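# Pen sorting: colour baskets or one big jar?

**rosellaparade** wrote:

We have a shared craft and homework table and the pens have beaten me. There are markers, biros, gel pens, mechanical pencils and a lot of things that don't write any more. Until last week it all lived in two ice cream tubs and a mug. I tipped the whole lot out and counted, and there were 278. I threw out the dead ones and I'd still like to get it down to 200.

What I'm trying to decide is how to store what's left. I can either go with one big jar in the middle of the table or a few small plastic baskets, one colour of basket for each kind of pen. The kids are seven and eleven. My mother does her crosswords there as well and only wants a black biro, every time.

What do you use, and has it lasted?

---

**Szabolcs Bakos** wrote:

One jar. I tried sorting and it held for a month. People put a pen down in whatever is closest, so you need the closest thing to be the right thing. With one jar it always is.

If your mother wants a black biro, give her a black biro and tie it to the crossword book.

---

**poritz_flat** wrote:

I disagree with the jar. A jar is fine for 30 pens. Past that you can't see what's at the bottom, you pull out four to get one, and markers stored on end with the tip up go dry on you. Ours did, anyway.

Shallow baskets let the pens lie flat and you can see every one. I bought the Prutero ones, which come in a pack of mixed colours. They have holes in the sides so the dust and eraser crumbs fall out when you shake them over the bin. Mine have been on the table for two years. One has a cracked corner.

---

**Szabolcs Bakos** wrote:

Two years is longer than mine lasted, I'll give you that. How many people use your table?

---

**poritz_flat** wrote:

Two adults and a teenager. The teenager doesn't put anything away but he doesn't take anything out either.

---

**Urmila Garg** wrote:

I run an after-school room in Postville and we've been through jars, drawers, zip cases and baskets. I'd go with baskets, with some conditions.

Keep it to three. We had five at one stage and the children stood there wondering where a highlighter pencil belonged. With three it's quick: markers in one, pens in another, pencils in the last.

Don't match the basket to the ink. We did that for a term, red basket for red ink and so on, and you end up with an enormous pile of black and blue and one lonely green. Let the colour of the basket mean the kind of thing and leave the ink out of it.

Put a label on the front for the first few weeks. A drawing is fine for the little ones. After that they know.

---

**rosellaparade** wrote:

Thanks Urmila, that's useful. I was about to match the ink colours, so you've saved me a term. Do you keep the baskets together in a row or spread them out?

---

**Urmila Garg** wrote:

Spread out if it's a big table, with the middle left clear for paper. In a row they get pushed into each other and a pen hangs across two of them. Ours sit near the corners.

---

**tin_of_nibs** wrote:

Spread out is a nuisance if you sit on one side of the table only. I have to get up for a pencil. We use a row along the back edge, against the wall, and I stuck a bit of non-slip drawer liner under each basket so they don't wander. Cheap, and it washes.

Also, cap off the numbers. Our rule is 10 to a basket. Anything more goes in a shoebox in the cupboard as spares. When a pen dies you go to the shoebox. You don't need 200 on the table, you need them somewhere.

---

**rosellaparade** wrote:

10 sounds very low for markers. The seven-year-old uses every shade of purple in one drawing.

---

**tin_of_nibs** wrote:

Leave the markers in the packet they came in, then, and just bring the packet out. I only count loose ones.

---

**Szabolcs Bakos** wrote:

So now there are three baskets, a shoebox and a packet. I have a jar.

---

**poritz_flat** wrote:

And how many in it work?

---

**Szabolcs Bakos** wrote:

I went and checked. A bit over half. Point taken on testing them, but it's still a jar.

---

**hollis_verge** wrote:

I'm with the spread out people. Red, yellow and green baskets on a butcher-block top, only a couple of things in the red one and the same in the yellow. It looks sparse but you can pick up any pen without touching another.
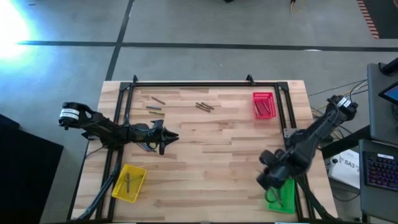

## Update from the original poster

**rosellaparade** wrote:

6 August 2023. I've gone with three baskets and thought I'd put down what we did in case it helps someone with the same mess.

- Tested every pen on scrap paper. Two strokes each, and if it didn't write by the second it went in the bin.
- Markers in one basket, pens in the next, pencils in the last. Erasers and sharpeners live with the pencils.
- Spares in a lidded box from Paredes on the hall shelf. The kids can't reach it, so they have to ask.
- Baskets near the corners to start with. If that annoys people I'll try the row along the back.
- My mother has her own biro, on a string. Szabolcs was right about that.

The eleven-year-old sorted the lot without being asked and then argued with me over where a fineliner goes. We settled on pens.

---

**tin_of_nibs** wrote:

Fineliners are markers.

---

**Urmila Garg** wrote:

Pens in our room, too. Good to hear it's done. Go through them again in November and test the lot, markers first. It doesn't take long once they're already sorted.

---

**Szabolcs Bakos** wrote:

What sort of string did you use? Mine frays where it's taped to the pen.

---

**rosellaparade** wrote:

Cotton kitchen string, knotted around the clip with no tape. It's been fine so far.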